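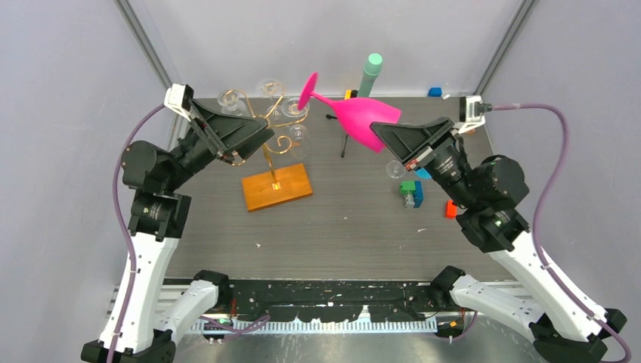

Right arm with the pink wine glass, left arm at the gold rack.

Ticket: Focuser slips under load, Skonderent guide software loses position
Opened by: Setsuko Matsuda
Assigned to: Wayne Kettle
Status: Closed

Setsuko Matsuda, 9:40 p.m.
The motorized focuser on the Fleltberg refractor will not hold position when the camera and filter wheel are both attached. I focus on a bright star, the software reads 129, and 10 minutes later the stars are soft. The readout has not changed. It only happens when the scope points above 30 degrees. Near the horizon it holds fine.

Wayne Kettle, 8:15 a.m.
If the readout stays put while the focus moves, the drawtube is sliding under the drive roller and the motor doesn't know it. Please check the tension screw under the focuser body. Also let me know which adapter you are using.

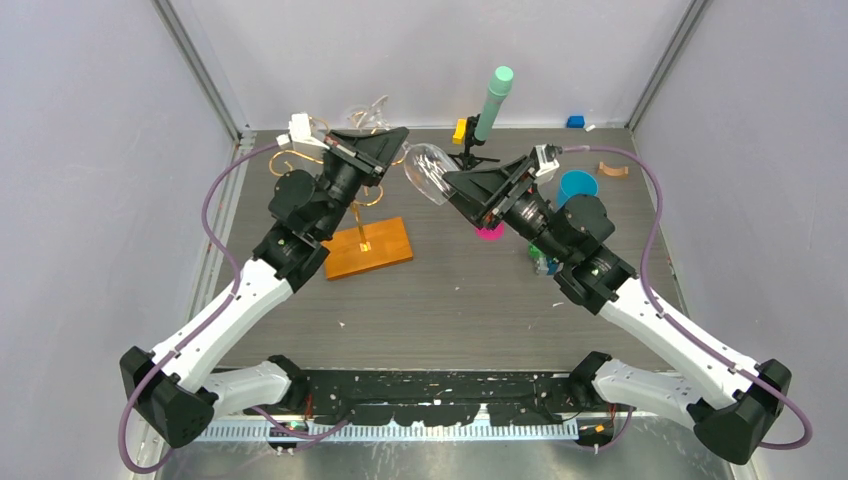 Both arms over the tabletop, purple cable on the left one.

Setsuko Matsuda, 7:05 p.m.
Tension screw was loose. I turned it in until the tube stopped moving by hand. The adapter is the Vivier threaded one, no extension. With the camera on, it held for one target and then slipped again after the meridian flip. Log attached. Software is the version from June.

Wayne Kettle, 8:30 a.m.
Thanks. Log shows normal motor current, so the motor is not straining. Two things to try:

1. Rack the tube all the way out and wipe the flat strip the roller runs on with isopropyl alcohol. Let it dry.
2. Set the tension again with the scope pointed straight up and the full camera load attached. 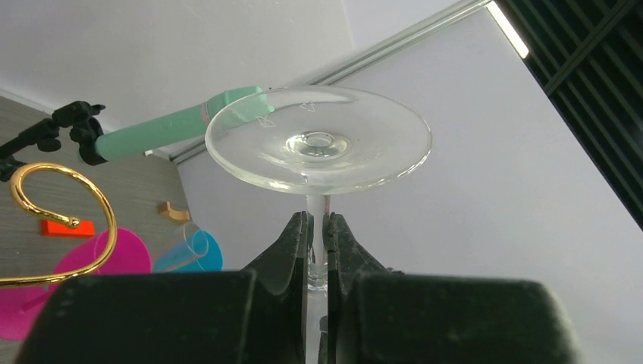 Do not use grease on the strip. The older Nasrallah manual tells you to, but it was written for the rack and pinion model. Yours is a roller drive and needs a dry surface.

Setsuko Matsuda, 10:50 p.m.
There was grease on it. The previous owner must have done that. Took four wipes to get it clean. Tension reset as described. Will run it tonight.

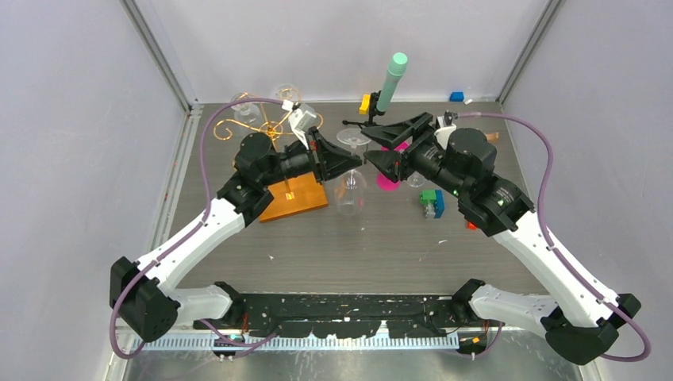
Setsuko Matsuda, 6:20 a.m.
Ran 11 targets, two flips. Stars the same size in the first and last exposures. I had to recalibrate the zero point because the old one was off. New focus reads 118.

Wayne Kettle, 9:00 a.m.
Good. The zero point shift is expected after slipping. I have asked Khadija Abdelaziz to put a note about grease on the download page. Closing this one. Reply here if it comes back and it will reopen.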